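Last updated: March. Applies to drawer boxes with wooden sides on two side-mounted runners.

# Adjusting a small drawer that sticks or sits crooked

Most small drawers bind for one of two reasons: the runners are out of level with each other, or the box is loaded past what the runners carry. Check the load first.

## Tools

- Screwdriver to fit the runner screws
- Short spirit level
- Steel rule
- Soft pencil
- Paraffin wax (wooden runners only)

## Procedure

1. Empty the drawer. Open and close it. If it now moves freely, reduce the contents and stop at this step.
2. Pull the drawer to its stop, release the catches and lift the box out.
3. Lay the level across both runners at the front, then at the back. Mark the low side in pencil.
4. Loosen the screws on the low runner by one turn. Raise it until the bubble centers, then retighten the front screw before the back one.
5. Measure the gap between the runners at the front and at the back. The two readings should agree within 2 mm. A narrower reading at the back causes the drawer to stop short of closed.
6. Wipe the runners with a dry cloth. Wax wooden runners only; metal ones collect dust if waxed.
7. Refit the box and cycle it 3 times, full travel.

If the front still sits crooked after step 7, the fault is in the fixing of the front to the box. See Marion Ogilvie's notes on drawer fronts.

## Checking the front
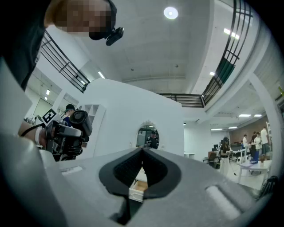 Alignment of the front is judged with the drawer partly open and again fully closed. Stand directly over it for the first check, so that the top edge of the front and the sides of the box can be compared in one look. A white front over a light wooden interior, as on the small drawer here, gives a clear line between the two parts. Sight along that line from left to right. If the gap widens toward one end, loosen the front screws at that end, press the front flat to the box and retighten. Repeat the check closed.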